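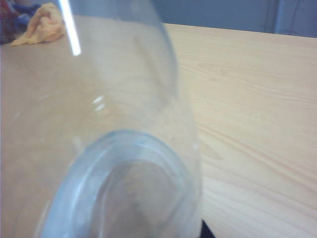
**Grave-listener** is the name given in popular writing to a person supposedly paid to sit beside a fresh grave and listen for sounds from the coffin. The occupation is said to have existed in the parish of Toltmont and the neighboring village of Wuvham during the Victorian period. Evidence for it is thin, and most modern accounts can be traced to a single book.

## Claimed practice

In the usual telling, a family who feared that a relative had been buried alive hired a listener for two nights. The listener lay with one ear to the ground, or to a hollow reed pushed into the soil, and was paid in bread, beer and a small coin. Some versions add that listeners were shunned by their neighbors and had to enter church by a side door. Others say they were welcome guests at weddings. The two claims are often printed together without comment.

A few retellings put a listener's career at up to 1000 graves. The burial register for Toltmont shows 166 burials in the busiest decade of the period, so a listener who attended every one of them would have needed a very long working life.

## Sources

The earliest known description appears in *Night Customs of the Hebden Side*, a privately printed collection of local stories. Its author, who signed only as "A Resident," wrote that the custom had died out 100 years before and gave no informant. That would place it well before the reign in which later writers set it.

Parish accounts from Toltmont do record payments "for sitting" after burials. Supporters of the story treat these as wages for listeners. The entries are short, though, and none mentions sounds, reeds or premature burial. Paying a man to guard a new grave against body snatchers was common enough elsewhere, and would be entered in much the same words.

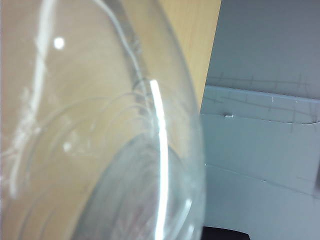

*Clear glass vessel, close view.*

## Criticism

The local historian Colin Oakley went through the Wuvham vestry papers and found no use of the term "grave-listener" or anything close to it. He argued that the Resident had joined a real practice – paid grave watching – to the general fear of live burial found in newspapers and cheap fiction. Oakley's own reading has been questioned on one point: part of the vestry series is missing, and he did not say which years he was able to check.

There is also a practical objection. A person shut in a coffin under several feet of packed earth would have little air and could hardly be heard from above, with or without a reed. No account names anyone who was saved. The one rescue regularly mentioned, that of a miller's wife at Prorkell, has no date, and the same tale is told of several other places with the miller changed to a baker or a sexton.

## Later use

The story is repeated on ghost walks in Toltmont, held each June, where a flat stone near the church wall is shown as the "listening stone." The stone carries no inscription. Oakley thought it was a mounting block.

## See also

- Body snatching
- Safety coffin
- Wake (ceremony)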